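Jestham Releases Puso, a Tool for Teaching Robots Household Tasks by Remote Control

11 April 2021

23 shares | 2 comments

Jestham today released Puso, a software package that lets a person teach a robot a task by steering its arms from a desk. The operator holds one hand controller for each arm, watches the view from the robot, and does the job at normal speed. Puso records the arm positions, the gripper commands and the camera views together, so that each run can be used to train a control program.

The release works with simulated robots. Support for physical arms is planned for September.

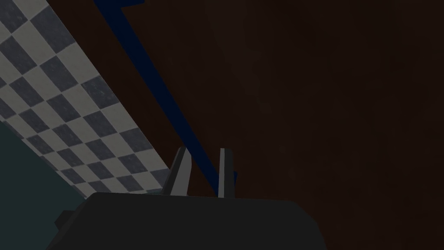

By Farina Pokerach

Puso shows the operator a view from the gripper as well as a wider view from above and behind the body. In early trials, operators who had only the wide view often stopped short of a handle or pushed past it. The gripper view makes the last part of a reach easier to judge, and operators can switch to it with a thumb button without letting go of the controls.

A new operator needs one practice session of 60 minutes before recording. The session covers moving each arm alone, moving both together, and opening and closing the grippers. Runs that go wrong can be dropped on the spot or kept and marked as failed. Jestham recommends keeping a share of the failed runs, as they are useful when checking a trained program.

The package comes with 693 recorded demonstrations across 23 household tasks. These include opening and closing drawers, moving items between surfaces and putting things away in cabinets. Rooms differ in wall patterns, floor colors and furniture, so that a program trained on them does not come to depend on one setting.
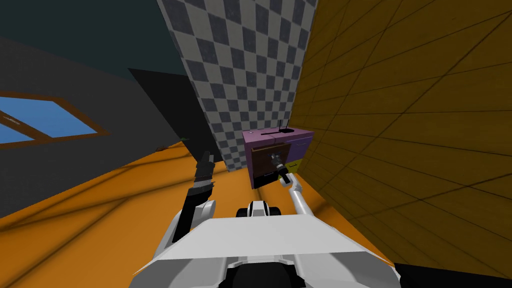

Drawer tasks make up the largest group in the set. They call for a steady pull along one line, and small errors in the angle of the wrist can make the gripper slip. Each drawer run is stored from the first movement of the arm until the operator ends the recording, with no editing in between.

Puso runs on a standard desktop computer with a graphics card. The recordings are saved in an open file format, and a viewer for playing them back is part of the download. Research groups and schools may use the package at no charge. Companies can request a paid license from Jestham.

Questions about the release can be sent to the Jestham press office.

23 shares | 2 comments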